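How Do Faraway Computers Remember Your Things?

Have you ever started drawing a picture on a tablet, closed it up for dinner, and then found the very same picture waiting for you on the big computer in the other room?

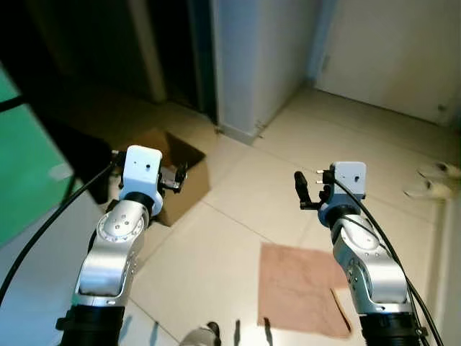 It feels a bit like magic the first time, doesn't it? You didn't carry the picture across the hallway. You didn't plug in a wire. And yet there it was, purple dragon and all, right down to the wobbly bit on the tail where your elbow slipped. Grown-ups will usually tell you that the picture was "in the cloud," and then they go back to stirring the soup, which leaves you looking out of the window and wondering which cloud they mean.

So let's talk about it properly. Get comfortable, because we're going to take the long way around.

What is the cloud?

The cloud is a friendly name for a great many computers that sit in big buildings, sometimes very far from your house. People who work with computers used to draw a puffy cloud shape on paper whenever they wanted to say "and then it goes off to some other computers over there." The name stuck, and now everybody uses it, even on days without a cloud in the sky.

The big buildings are called data centers. Inside are long rows of tall metal cupboards, and the cupboards are full of computers called servers. A server doesn't need a keyboard or a screen of its own. Its job is to wait for somebody to ask for something, and then to hand it over as quickly as it can – a bit like the person behind the desk at a library, if that person never went home and never needed a sandwich.

Let's follow a picture

Imagine a drawing app called Zudarura, and imagine that you live in a town called Gelside. You finish your dragon and tap Save. What happens next?

First, your tablet turns the picture into numbers. Computers keep everything as numbers, even songs, even birthday messages from your grandmother. The color of each tiny dot in your picture can be made by mixing red, green and blue light, and very often there are 256 different amounts of each one to choose from, starting at none at all and going up to as bright as it gets. That is plenty for one purple dragon.

Next, the tablet chops all those numbers up into little bundles called packets. Each packet gets a label that says where it is going and where it came from, just like an envelope. Let's say your dragon makes 1723 packets. Off they go, over the Wi-Fi, down a cable, under streets and fields, perhaps even under the sea. They don't all have to travel the same way. One packet might go through a city called Lemberg while its neighbor goes through Fontes, and the neighbor might get there first!

When they arrive, the server checks the labels and puts everything back in the right order. If packet number 7 has gone missing, your tablet sends that one again. It doesn't have to start over from the beginning, thank goodness.

What if the server breaks?

I'm glad you asked, because computers do break, just like bicycles and toasters. For that reason a cloud company usually keeps more than one copy of your picture. Perhaps there are two copies in the Lemberg building and another in the Fontes building. If the lights go out in Lemberg on a rainy Sunday, the one in Fontes can still send you your dragon, and you may never know that anything happened.

Keeping extra copies is a good habit at home too. If you have written a story that you really love, ask a grown-up to help you save it in a second place.

Can other people see my picture?

They shouldn't be able to, as long as you keep your password to yourself. A password tells the server that it is really you who is asking. Before the packets leave your tablet, they are usually scrambled up as well, so that anybody who peeked at them on the way would only see nonsense. This scrambling is called encryption – a lovely long word to bring out at breakfast. Share your password with the grown-up who looks after you and with no one else, not even your very best friend.

Does the cloud ever get full?

Each building has only so much room, so companies keep adding more servers, and sometimes whole new buildings. All those computers use a lot of electricity and they get warm, the way a tablet gets warm on your lap after a long movie. Fans or cool water carry the heat away. In a few places, the warmth is even sent along pipes to help heat people's homes.

Something to try

Draw a simple picture and cut it into squares. Write a number on the back of each square, starting with 1. Now mix them up, hand them to somebody in your family a few at a time, and ask them to put the picture together using only the numbers. Then try it again, but hide one square in your pocket, and see how long it takes before they ask you to send it!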